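Rarkau shared workshop: people wanted for the kitchen arm build

Posted 10/15/22
By Rosaura Quispe

We're building a robot arm setup that can tidy up a kitchen table, and we'd love some more people on it! It lives in the shared workshop at Rarkau and runs on evenings, borrowed tools and a fair bit of tea. The build is called Memell. Mohandas Kotian started it in March and there are 11 of us now, a mix of a retired fitter, a couple of students, a baker and people who just like taking things apart.

The job we've set ourselves is small and surprisingly hard. Toy food, cups and cutlery go on the table, and the arm has to pick each one up and put it where it belongs.
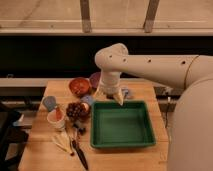 Sorting is the part we most want help with. The first rule we wrote was "everything goes in the tray", and we've been arguing about better ones ever since (does a spatula count as cutlery?). The green tray is the target, and a bunch of grapes, a fork and a long black knife are the sort of mixed company we set out on the wood beside it. If you enjoy writing code, Abdelghani Ouazzani will get you going on the sorting side. It's mostly Python and he's a patient teacher.

We also need people who'd rather have a screwdriver in hand. Fingertips, brackets, cable runs, all of it gets redone often, and there's a 3D printer you can book.
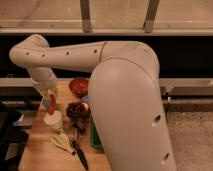

Gripping is its own puzzle, and Esperanza Dvorak would be thrilled to share it. She has a notebook of 46 grip ideas, many of them terrible. A squat white container like the one under the gripper wants a different approach from a long dark tool lying flat, and the lumpy dark things are another story again. Bring your own odd objects if you like, as long as they fit on the table and you don't mind them getting scratched.

No experience needed for either group. You should be 16 or over, able to come to one evening a fortnight, and happy to sweep up at the end. Cost is $20 a term, which goes to filament and screws.
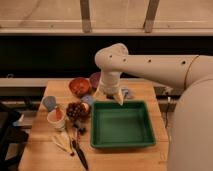
Do I need to own a robot or any tools?
Everything you need is at the workshop, though a laptop is handy if you're joining the sorting group.

To put your name down, leave a note for Ruan Shezi at the Rarkau front desk with your name, a phone number and which group you fancy. Both is fine too!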